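September 29, 2026

Revision 2 of the cell practice sheet is due to Kedir Assefa at Drukulbridge, so most of the day went on wording. The clip sorting task on the two-arm bench is the test case. If a rule can't be followed there, it comes out.

Clause on shared zones first. Both arms can reach the tray, and the old text only said "avoid conflict", which can't be checked. New text: one gripper over the tray at a time, the other holds outside the rim until the first has cleared it. Yamuna Iyengar wants a minimum gap between wrists as well. I put in 50 mm as a placeholder and marked it for review.
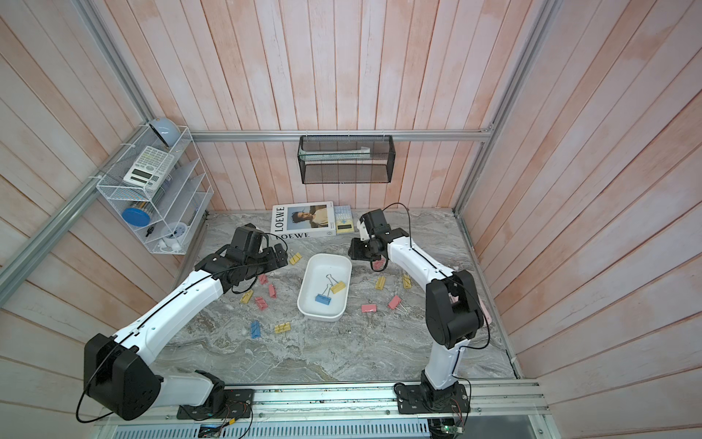
Cables and fixed items

Each cable loop is to be checked through the full range of its arm before a run, and again after any change of tool. Items on the back wall and rails may stay if they are outside the reach envelope and listed on the layout card. The Reron template has no field for this, so I added a line by hand. Must ask Hervieu whether they will change the form. They were slow about it in June.

Grasp rules

Wire handles are the hard part. They stick up, overlap, and hook into the next clip. Draft rule: grip the body where it can be reached, lift 30 mm straight up, pause, then check for a second clip before any sideways move. A double lift goes back down in the tray and is logged as a fault – no shaking it loose.

Closing force stays at 40 per cent until Lendalik sends the finger pad data. Yamuna thinks that is too cautious. Left it as is.

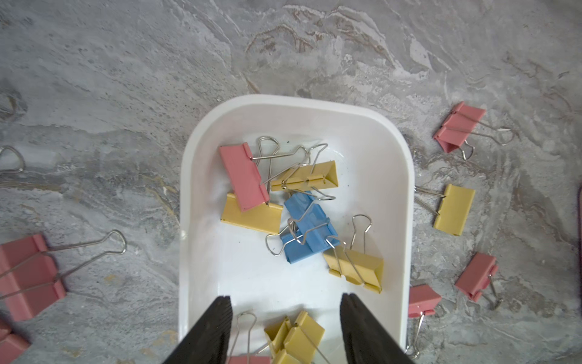
Wrist view, fingers open over the near end of the tray. Handles overlap in the pile.

Still open: whether clips outside the tray count as staged parts or as spills. The sheet uses both words. Kedir to decide. Sent him the draft with that paragraph marked.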